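The owner of Undimmont, a housewares shop on Trindade Street, has been selling trays, bowls and pitchers out of the same narrow storefront for 14 years. She opens at ten, does the books at the back counter until noon, and says most of her sales still happen after four.

She didn't plan on retail. She worked in the office of a flooring company and took over the lease when her aunt retired.

"It was a card shop then," she said. "I kept the cards for one winter. People came in, read them, laughed and left."

The switch to kitchen and table goods came slowly. Her first order was a single case of mixing bowls from Larnetti, a small importer she still buys from. The rent that month was more than she took in.

"I remember the number, $602," she said. "That was everything we sold in August, before I paid for anything."

Business is steadier now. Last year the shop rang up 3,293 sales, her best count so far. She keeps the totals in a green ledger and copies them to a computer at the end of each month.

Color is what she argues about most with her suppliers. They want her to take gray and white. Her customers ask for warmer shades, and she has been ordering more of those every spring.

"I had a rep tell me orange was over," she said. "I sold out of it twice after that."

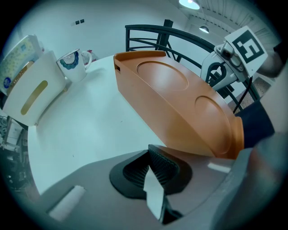
An orange tray with two round cup wells.

She is less sure about the size of the store. The unit next door came up for rent in the spring, and she walked through it three times before saying no. It would have meant hiring a second full-time person and staying open on holidays.

"I like knowing where everything is," she said. "If somebody calls about a lid, I can go put my hand on it."

Online orders are a small part of the business. She packs them herself in the evening and won't ship glass anymore after a bad run of breakage two winters ago.

Asked what she would tell someone opening a shop today, she thought about the lease first.

"Read the part about the heating," she said. "I didn't, and I paid for a boiler."

The fall order is due in next month. She still has to clear a shelf for it.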